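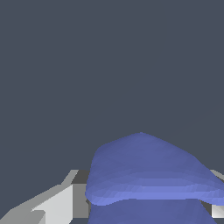
Sowmya Mathew would not buy a gripper on the strength of a simulator, and told the Plilville test group as much before the comparison began. A soft part in software, she argued, behaves as well as the person who set its stiffness wants it to. Darlene Simard, who ran the trials, agreed to list every material setting next to the results.

The comparison covered two parallel-jaw designs, the Stanciu and the Briner. Both close on the same stroke and run from the same controller, a Plivis unit with a force loop updated at 900 hertz. They differ in the fingers. Stanciu uses a flat pad on a stiff block. Briner puts a thin compliant layer over a similar block and gives up some positioning accuracy to get it.

Each gripper was run through 16 closing profiles on a deformable body. Simard varied closing speed, force limit and the friction value at the contact, one at a time. Mesh density stayed fixed, and a full set took 7 hours on the group's workstation. 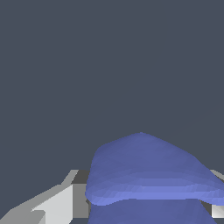

Contact detection was the hardest part to get right. The solver checks finger surfaces against the vertices of the soft body, and a coarse mesh can let a corner pass between them before a force is reported. Rendering with flat shading helps during setup, as the triangles then show on the blue body and their size can be judged against the hard planes of the fingers. The view has a limit: the upper lobe overhangs the inner ends of the fingers, so the contact itself has to be read from the force log.

On force tracking, the Stanciu settled sooner at low speed. At the top two speeds it overshot its limit, and the Briner did not. Lowering the friction value narrowed the gap between them but did not close it.

Mathew has asked for the same profiles on hardware, with foam cut to a known stiffness. The bench is booked for June, starting with the Briner.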